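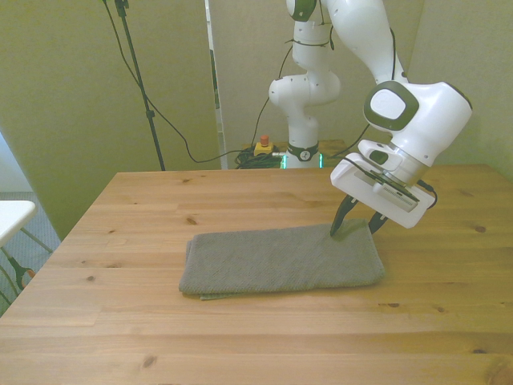

Grey towel folded to a long rectangle, upper layer slightly short of the one beneath at the left.

Home | Essays | Household | Notes | Archive
Last updated: September
Filed under: Linen and laundry, Opinion

The long fold should be the default

Iara Echeverría

Most written guidance on folding towels is concerned with how the stack looks from the front. The usual recommendation is a compact square or near-square, with the rounded fold facing out and all loose edges at the back of the shelf. I think this is the wrong default for most homes and for any small guest house. A towel should be folded to a long rectangle, laid flat, with its thickness kept low, and the shelf should be arranged to suit the towel.

I came to this by way of the linen room at Gitach, a guest house where I looked after the bedding and towels for several years. The shelving had been put in by a joiner called Pereyra, and each shelf was 111 cm wide and shallow. Square stacks stood on it three abreast with gaps between them that were too narrow for a fourth. The stacks leaned into the gaps. Anyone taking a towel from the middle of a stack pulled two others forward with it, and those went back in whatever form the hand gave them.

A folded towel has a number of layers, and each fold doubles or trebles that number. A square fold generally needs one more fold than a long one. That extra fold is made across fabric that is already thick, so the outer layer has to travel further round the bend than the inner one. Cotton with a raised pile does not take this well. The bend becomes a roll with a good deal of air in it, and the roll pushes the layers above it out of level. Put eight such towels in a pile with all the rolls on the same side and the pile slopes. The standard remedy is to alternate the direction, which puts the loose edges back on show at every second towel and cancels the reason for the square fold.

The long rectangle avoids that last bend. Its bulk is spread over a greater length, the stack is lower for the same number of towels, and the top surface stays close to level. It also opens in a single movement. Amancay Barrientos, who ran the room after me, objected that it takes up more shelf. This is correct in plan and incorrect in volume. The same cloth occupies the same space or slightly less, and the space above a low stack can take another shelf.

Her stronger objection concerned edges. A long fold shows more of them. If the first fold is a little out, the lower layer will extend past the upper one by a finger's width at one end, and the discrepancy is plain along a side. In a square fold the same error is tucked away inside. I accept this as a description and disagree about what follows from it. An error that is hidden is carried through every later fold and comes out as a twist. An error that is visible at an end tells the folder that the first fold was out, and it can be put right by opening one layer. If it is small, it can be left. A strip of under-layer at one end has no effect on how the towel stacks, dries a person or wears.

There is a tendency in household writing to treat aligned edges as the purpose of folding. They are a by-product. The purpose is to store cloth without hard creases, in a form that can be picked up singly. I would sooner have a flat towel with a slightly uneven end than a squared-up one with a hump in it.

The work surface matters more than the method. Towels are commonly folded against the chest, held by the chin, or on a bed. The chest method gives a fair first fold and a poor second one, as the lower half hangs free and swings. A bed is the right size, but it gives under the hand, so that pressing out a ridge in the towel only moves the ridge into the mattress cover. A table is better than either. A plain wooden table with no cloth on it is best, as the towel can be slid and turned on it with the flat of one hand. Where the boards run lengthwise, the seams serve as a guide for the long edge, and no other guide is needed. I have seen templates sold for the purpose and can find no use for them.

Height should be such that the elbows are slightly bent. The table should be long enough to take the towel fully open. If it is not, fold in half over the edge first and lift the result on.

The sequence I would defend is as follows. Lay the towel open with the care label down. Flatten it from the centre outwards, using the forearm, before making any fold. Bring one long edge to the opposite long edge, or fold in thirds if the towel is a wide one. Then bring the short ends together once. Stop there. Press along the layers with an open hand to move the air out, working towards the loose ends so that it has somewhere to go.

The flattening stage is where most of the time is saved, and it is the stage most often skipped. A towel that comes out of a basket in a heap holds its ridges, particularly where the hem has turned over on itself. The hem is several thicknesses of cloth stitched down and is much stiffer than the pile beside it. It will hold up a fold of the softer fabric as a rib holds up a tent. Pulling at the top of such a peak does little. The hem should be found at its lowest point and run between finger and thumb towards the nearest corner, after which the rest generally falls flat.

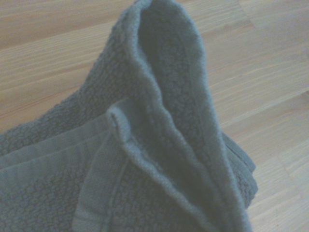 Does it matter which way the woven border faces?
It should go on the inside of the last fold, as the flat weave shrinks at a different rate from the pile and tends to pucker, and a puckered strip on the outside stops the next towel lying level.

The border deserves more attention than it gets from people who buy towels. It has no loops, so it absorbs little, and its main function is decorative. On a new towel it is the same width as the pile on either side. After repeated hot washing it may draw in, and the end of the towel then takes on a waist. No fold will correct this. The end can be pulled gently to width while damp and dried flat, which helps for one cycle. When Trinidad Ocampo reordered for Gitach she asked for a narrow border set close to the hem, and those towels stacked better than the ones they replaced. The supplier, Trestatel, had no view on the matter and charged the same for both.

I do not extend the argument to every textile. Face cloths are small enough that a single fold is sufficient. Tea towels crease sharply and benefit from being folded to whatever width the drawer has. Bath sheets are a difficulty under any system, being too wide to lay open on a domestic table and too heavy to fold in the air with any accuracy, and I would fold those in thirds with two people or else hang them. Waffle and ribbed weaves are thinner for their absorbency and tolerate the square fold with less swelling at the bend. For those the case for the long rectangle rests on handling alone, and a reader who prefers squares can disregard most of what is said above.

Rolling is sometimes put forward as a third option. It keeps out creases and looks orderly in a basket. On an open shelf it requires a stop at each end, and removing one roll disturbs those over it. It also takes longer per towel, by my own observation, than the full sequence given here, as the roll has to be kept tight from the start and cannot be tightened afterwards without beginning again. I would confine it to bags and to shelves with a raised lip.

A further point in favour of the long fold is that it suits the rail. A towel stored with its long edges together can be lifted from the shelf at its middle and put straight over a rail, with one end falling on each side. It needs only to be opened by one fold. The square has to be shaken out and refolded to rail width, so the labour spent in making it square is discarded within seconds of use. At the Harlow, a smaller house with which we shared a laundry, Tadeo Salinas kept squares on the shelf and long folds on the rail, and his staff folded every towel twice. He regarded the shelf as part of the room's presentation. The shelf was behind a closed door.

I have had correspondence on an earlier version of this page. Eulalia Sepúlveda wrote that her cupboard is deep and narrow, and that the long fold placed with its end to the front works there as well, provided the folded end faces out and the loose ends go to the back wall. I have since tried this in an airing cupboard and agree. The fold is easier to grip than a side, and the stack can be made taller before it begins to lean.

Shelf spacing for any of this should be set by the hand. Leave enough clearance above the stack to get a flat palm in over the top towel, and enough at one side to get the fingers under it. With fixed shelves at a greater spacing, two low stacks side by side are preferable to one high one, even where this leaves unused space above them. The unused space can hold pillowcases on a rack.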